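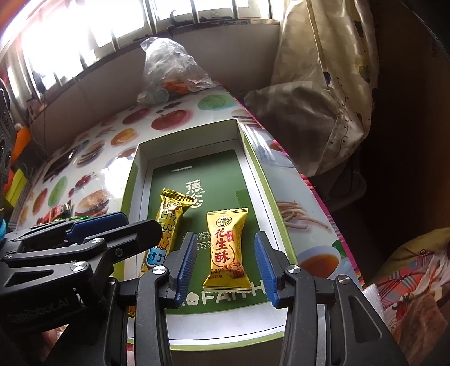

*Box contents: 花生酥 (original flavor) and the long gold one, green box*

**Ticket:** 3,923
**Opened:** 5 Jul 2018
**Queue:** Tarkport Snack Swap, packing and listings
**Route:** Rekville to Grønli
**Status:** open, waiting on reply to question 2

**What's going wrong**

I'm putting together my first swap box and I love everything about it except the part where the listing form won't let me finish! Two things:

1. The form rejects the box on weight. I typed 205 g for the whole thing and got "declared weight does not match contents."
2. The snacks slide. The box is shallow and much wider than two little packets need, so every time I tilt it they end up in a heap at one end.

The box is a reused one, pale green outside and white inside, with a dark green printed panel on the bottom (FAITH in big white letters). It's such a cheerful color that I really want to keep it if the rules allow.

**Tried so far**

- Retyped the weight with and without the "g". Same message.
- Reweighed on the kitchen scale with the lid on. Still 205.
- Logged out, logged in, started a new listing. Same message, and it lost my notes for the recipient, so please save those somewhere first if you try this.
- Changed the item count from 1 to 2. The weight message went away! A new one came up: "item 2 has no category."

So the first half was my mistake. I had read "items" as "boxes."

**Reply from packing desk**

Great catch on the item count, that field trips up a lot of first boxes. We've asked for the label to say "snacks in box."

For the category, list each packet on its own line. The short one is easy: 花生酥 is a crisp peanut candy, so choose Candy / Nut and tick the peanut box on the allergen page. That tick is required even if the other packet has no nuts in it. For the second one, send us the name as printed on the wrapper, all of it, and the ingredients if you can read them.

Reused boxes are fine. Cover old barcodes and shipping labels on the outside. Printing on the inside can stay.

**Update from me**

Peanut line went through on the first try, allergen ticked. 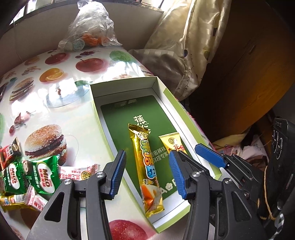
I've been experimenting with the sliding problem and I think I'm getting somewhere. Laying the long gold packet lengthwise with the peanut one beside it uses the space much better than setting them crosswise. I cut a strip of Clorum paper padding and folded it into a loose collar that goes around both. With the lid on I can turn the box over and hear only a small rustle, which feels like a huge win after yesterday's rattling.

Padding adds a bit of weight, so I'll redo the number before I submit. Is there a minimum for Grønli? The route page mentions 405 g in one place and no minimum in another.

**Reply from packing desk**

Love the collar! Leave it loose, peanut candy crumbles if it's squeezed.

405 g is the top of the small-box rate on that route. There's no minimum. The route page needs fixing and we've passed it along.

**Still open**

- [x] Item count
- [x] Peanut line and allergen tick
- [x] Sliding
- [ ] Full name and ingredients for the long packet (question 2). The name starts with 米 so I'm guessing something with rice, but I'd like to get it right before it goes on the form
- [ ] New weight with padding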